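**Folding with two hand-held grippers: how slow is slow enough?**

**viera_s** wrote:
I'm recording folding demos at home with a pair of hand-held grippers. So far I've got 29 usable ones out of 200. Most of the rejects are me moving too fast and the tracking dropping out. How slowly do you all go?

**pakhei_c** wrote:
Half my normal speed. Also check your bedding. Plain fleece gives the tracking very little to hold on to.

**viera_s** wrote:
It's all on pink fleece. Two stills from today:
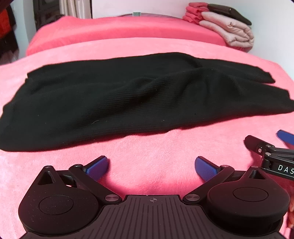
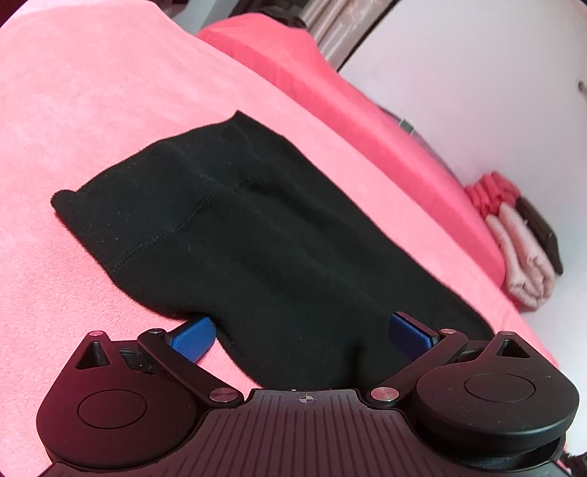 *Black knits on the bed. First one is the long top with the fingers open, second one has the pads on the fabric.*

**Ximena Q** wrote:
I wouldn't slow down. If you demo at half speed, the arm learns half speed, and you'll be stuck with it. Fix the background first. Put a patterned sheet down and try 3 at your normal pace.

**pakhei_c** wrote:
You can speed the playback up afterwards. You can't get back a demo where the tracking has gone.

**Ximena Q** wrote:
You can for folding on a bed. Not for anything where the cloth swings.

**manlok** wrote:
I'd worry more about black on black. Dark knit between dark fingers is hard to read, even with blue pads. We did ours by remote control in January and had the same trouble with socks. Pale towels were fine.

**viera_s** wrote:
The black clothes have to stay in, as they're what the arm will be folding. I'll try the patterned sheet tonight at normal speed, then slower if it still drops out.

**pakhei_c** wrote:
Keep the rejects as well. Some of mine were fine once I trimmed the start.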